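Putulis says the sorting problem is solved

I spent most of July with the new release of Putulis, the task planner everyone in my corner of the field has been passing around, and I have opinions. The release notes promise "long-horizon tidying with implicit pairing." I take that to mean you give it a pile of similar flat things and a tray, and it works out what goes with what and in which order, with no rules written by you.

We tried it on shoe insoles. Two arms, one tray, Grutport for the low-level control as usual.

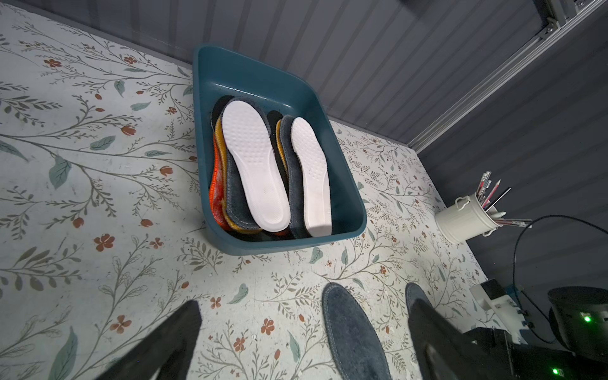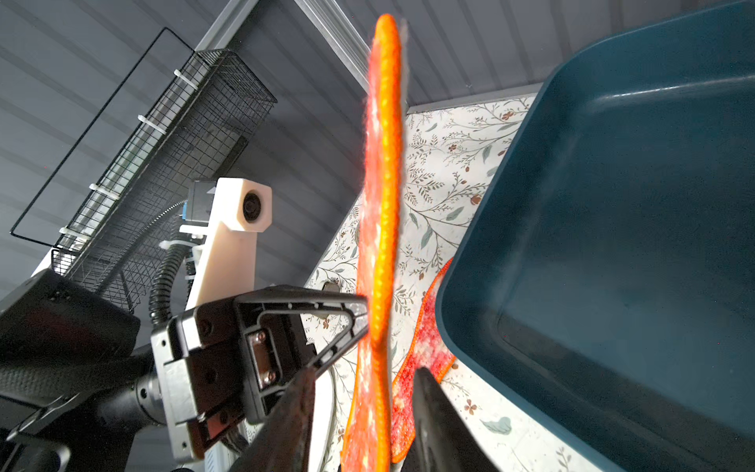
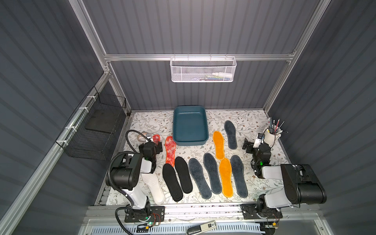 Rawat read a draft of this and wrote back that I was being unfair before I had even started. His view is that pairing is a perception question, the planner only consumes whatever labels it gets, and if I want to complain I should complain about the labels.

Fine, except that the release notes put the word "pairing" under the planner. They can have the credit or they can pass the blame along, but I'd like them to pick one. And I did check the labels. I dumped the perception output for 100 episodes and went through it by hand over two evenings. The gray felt ones were sometimes confused with each other, and I don't hold that against anybody, I confuse them too. The colored ones were fine. The planner had good labels for the colored ones and still changed its mind halfway through a reach.

Changing its mind is my main complaint. Putulis replans every time the scene estimate updates, and the scene estimate updates whenever a wrist camera gets a new look at something. Soft, thin things look different from every angle. Pick one up by the end and it bends, the visible outline changes, and as far as the tracker is concerned a new object has entered the cell. So the planner throws out its plan and makes another one, usually almost the same, with the two arms swapped. Then it swaps them back.

You can damp this. There is a setting called replan_patience, undocumented except for one comment in the source, and the default is 10. I set it to 100 and the dithering mostly stopped. The price is that when a grasp really does slip, the arm carries on for a good while, carrying nothing to the tray with total confidence. I tried values in between and never found one I liked. I suspect there isn't one — a single timer is being asked to tell "the object moved" apart from "my view of the object moved," and it has no way of knowing.

Hisico, which we used before, handled this in a dumber way. It froze the plan once the fingers closed and looked again only after release. It was slow, it missed things, and I could predict what it was going to do. When it failed I could open the log and find the line. The Putulis log for one bad episode ran past 2000 entries, nearly all of them "plan superseded," and the one I needed was buried among them with the same severity as the rest.

What does work: the arms stay out of each other's way. I had expected to write the collision zones myself and I didn't have to. The handoff between coarse motion and the last bit of approach is smoother than anything I've tuned by hand, though I'd guess Grutport deserves a good share of that. The config format is pleasant. Startup is quick.

None of that is what the release notes are selling, though. They're selling the idea that you can stop thinking about task structure. After a month with it I had written a freeze-on-grasp rule, a filter that ignores outline changes for anything currently held, and a small table saying which colors belong together. So I have most of Hisico again, sitting on top of a planner I now have to argue with.

Rawat still thinks the tracker is at fault and wants me to rerun everything with the held-object mask turned on in perception instead of in my filter. I'll do it, mostly so we can stop emailing about it. If the numbers move I'll post them, along with the patched config. Please don't copy my patience value in the meantime. It's set for insoles on our table and I have no idea what it would do to yours.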